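Setup Guides > Grippers > Comparing Two Hands

4. Your first side-by-side run

Now for the fun part! You have both grippers on the bench, the Clallier and the Kozan, and you get to find out which one suits your work. Set aside an afternoon for it.

1. Park the arm and switch off power at the controller before you touch the wrist.
2. Fit the Clallier and tighten the flange screws in a cross pattern.
3. Leave a generous loop in the cables - the wrist turns farther than you expect on the first try.
4. Power up, open Brokora, and load the profile named "slim objects."
5. Set the grip force to 18 and close the fingers on nothing, twice.

Note: Brokora keeps a separate zero for each gripper. Run step 5 again after every swap.

Start with something light and narrow, and work over real furniture if you can. Shelves, stacked books and cups teach you far more about clearance than a bare test plate does.

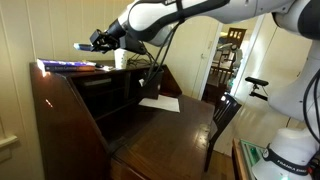 6. Run the pick-and-hold routine at low speed. A full set is 336 picks.
7. Save the log, swap to the Kozan, and repeat from step 5 with the same objects in the same spots.

CAUTION: Keep hands clear of the fingers while the routine is running, even when it pauses between picks.

If the two logs come out close, try the Hendovska soft pads on both. They change a lot, and they're a joy on smooth plastic!

We use cookies to remember your language and manual version. Accept | Manage settings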